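Sorting Soft Things: What a Fruit Plate Says About Demonstration Data

Most published work on robot grasping still favors rigid objects on plain backgrounds. The Drevel study took the other route. Its operators worked in ordinary homes, on the tables they found there, with hand-held grippers in place of a teleoperated arm, and the task was the movement of small fruit between a plate and a tablecloth. 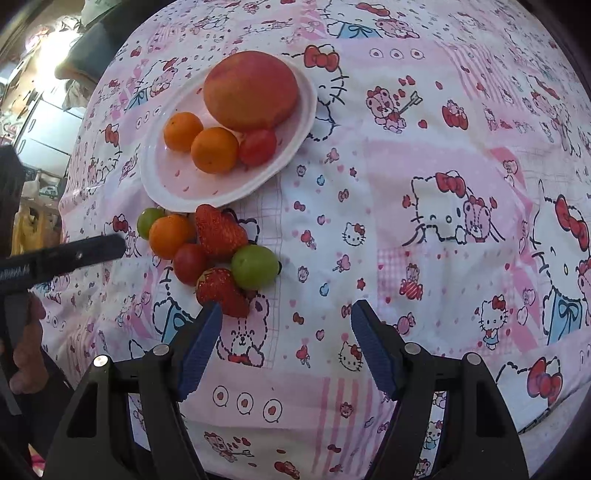
By Rhys Kamwood-Ellery
Contributing writer, robotics and automation

The method is simple to state. A person holds a gripper in each hand and does the job directly. A camera on each tool records the view that a robot wrist would later have, and the finger opening is logged alongside it. Policies are then trained on the recordings and run on a two-arm station at Kongkaew, the lab that coordinated the work.

The group collected 760 demonstrations across 24 homes. After screening, 377 were kept for the main training set. The rest were dropped for lost tracking, for gaps in the finger log, or because one tool blocked the other's view at the moment of contact. That is a high rejection rate, and the authors say so plainly.

Fruit was chosen for its spread of size and stiffness. A cherry tomato rolls when a pad touches it off center. A strawberry marks under a force that a mandarin tolerates easily. Items that sit against each other add a second problem, as the fingers need clearance on both sides before they can close.

The tablecloths turned out to matter more than expected. A busy print, with red bows and hearts close in color to the fruit, gives a vision model many false edges. Policies trained only on plain surfaces reached for printed shapes in early trials at Kongkaew. Adding patterned cloths from 4 of the homes removed most of those errors — though not the ones involving strawberries, where color and scale were both near those of the print.

Crockery had a similar effect. A plate with a printed rim puts more small colored shapes right next to the objects to be grasped, and the model has to learn that they never move. 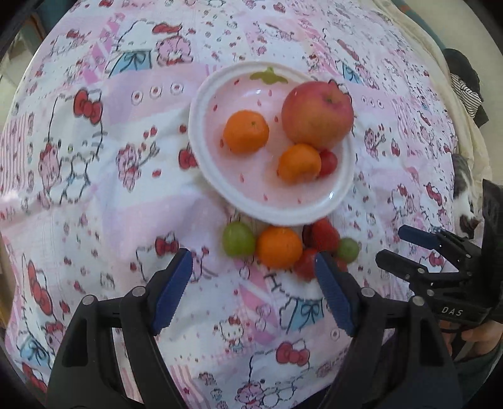

What the second tool adds

The Grurnier baseline, used for comparison, learns from one gripper only. It did well on isolated fruit and poorly on clusters. With two tools, operators tended to steady a neighboring item with one while closing the other, a habit that no written instruction asked for. The trained policy picked it up in part. It steadied mandarins reliably but hesitated with grapes, often stopping short of contact.

Force remains the weak point. The tools record opening width and not pressure, so a bruised strawberry and an intact one look the same in the log. A revised pad with a thin sensing layer is due for bench tests in January.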